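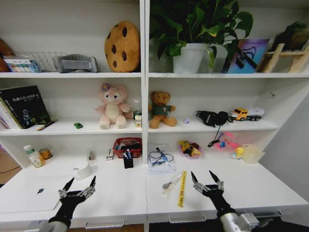 One parish office wrote to the Mulden help desk that its lectionary had jumped a week in November and the readings on the service sheet no longer matched the ones in the pew Bibles. The answer sent back was to check the calendar setting before touching anything else, and the same applies to any new installation. The steps in this section set the calendar, choose a Bible translation and print a first sheet.

4. Setting up readings and service sheets

4.1 Before you start

You need an administrator login for Mulden and the licence code for each translation your church uses. The code is on the second page of the licence letter. Mulden accepts codes in capitals only, without spaces.

If your church shares a licence with others in a group, set up the group first (section 3). The licence limit is 2,000 printed copies a month across the whole group.

4.2 Choosing the calendar

1. Log in and open Settings, then Calendar.

2. Under Lectionary, select the cycle your church follows. The choices are Three-year, Two-year, Fixed and None. Churches that preach straight through a book of the Bible should select None and go to 4.5.

3. Under Year begins, select Advent or January. Advent is the default for the three-year cycle.

4. Under Current year, select A, B or C. Mulden does not work this out from the date.

5. Press Save. The word Saved appears beside the button.

6. Open Preview and compare the next 3 Sundays with your printed lectionary. If every reading is one week out, the Year begins setting is wrong. If the readings are from a different Gospel throughout, the Current year setting is wrong.

Caution: Changing the lectionary after sheets have been written removes the readings from all unprinted sheets. Notices, hymns and prayers are kept. Export the sheets first (section 9).

4.3 Moving a feast

Some feasts may be kept on the nearest Sunday. To move one:

1. In Calendar, find the feast and open it.

2. Tick Keep on Sunday.

3. Select Before or After.

4. Press Save.

The Sunday readings that were displaced are held under Unused for 30 days and can be put back during that time. Easter, Ascension and Pentecost are locked. To keep Ascension on a Sunday, an administrator must first untick Lock principal feasts in Settings, Advanced.

Note: A moved feast applies to the current year only. It must be moved again the following year.

4.4 Adding a translation

1. Open Settings, then Bible text.

2. Press Add and choose the translation from the list.

3. Type the licence code and press Check.

4. When the code is accepted, choose where the translation may be used: Printed sheet, Screen, or Both.

5. Drag the translation your church uses most to the top of the list.

Psalms can be set separately. Churches that sing the psalm from one version and read the other lessons from another should tick Different text for psalms and choose the second version.

Note: The Vivdale psalter has its own verse numbering. Where a psalm has a title, Vivdale counts the title as verse 1 and Mulden does not. Tick Match Vivdale numbering to correct this. Sheets made before the box was ticked are left as they were.

4.5 Entering readings by hand

1. Open the service and press Add reading.

2. Type the book, chapter and verses, for example Malachi 3.1-7. Use a full stop between chapter and verse.

3. To leave out verses, use a comma: Ruth 1.1-5, 8-18.

4. Press Fetch.

If Fetch returns an empty box, the verses asked for do not exist in that translation or the book name has not been recognised. Song of Songs is not recognised as Canticles.

Books of the Apocrypha are fetched only if the chosen translation includes them.

4.6 Printing a test sheet

1. Open the service and select Sheet.

2. Choose a layout. Carretero is a folded A5 booklet. Rondulbridge is a single A4 side in large print.

3. Press Proof. A watermark is added and the copy is not counted against the licence.

4. Check the copyright line at the foot of the last page. It must not be removed or covered.

5. Press Final when the proof is correct.

Caution: In the Carretero layout, a reading of more than 30 verses may run over the fold. Shorten it or insert a page break before the heading.

4.7 Error messages

E7: The licence code has run out or has been entered for the wrong translation. Enter it again, then see 4.4.

E12: Two services share the same date and time. Change the time of one of them. An 8 am said service and a 10 am sung service on the same day do not cause this error.

E15: The calendar has not been saved. Repeat step 5 of 4.2.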